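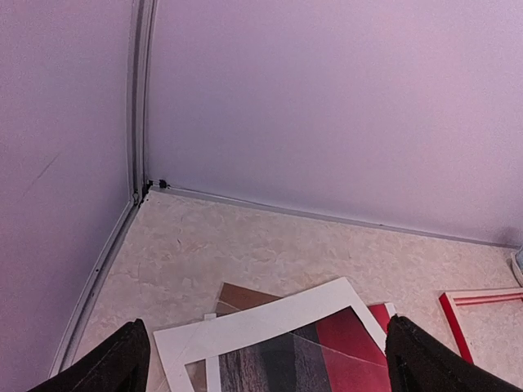
The corner of a small room, with pale walls.

What is a jury?

I used to think a judge decided everything in court. Wrong! For serious crimes, a group of ordinary people called a jury listens to both sides and says guilty or not guilty.

Let's pretend there's a town called Dreltimholm, where about 3000 people live. Somebody is accused of stealing from Rennie's bakery. The court picks names from the list of voters (it could be your gran!) and sends them letters. If your gran knows the baker, she has to say so, and someone else takes her place.

Then everyone hears the witnesses. The jury goes off to a private room to talk it over, and they mustn't tell anyone what was said in there, even years later. I'd find that bit very hard!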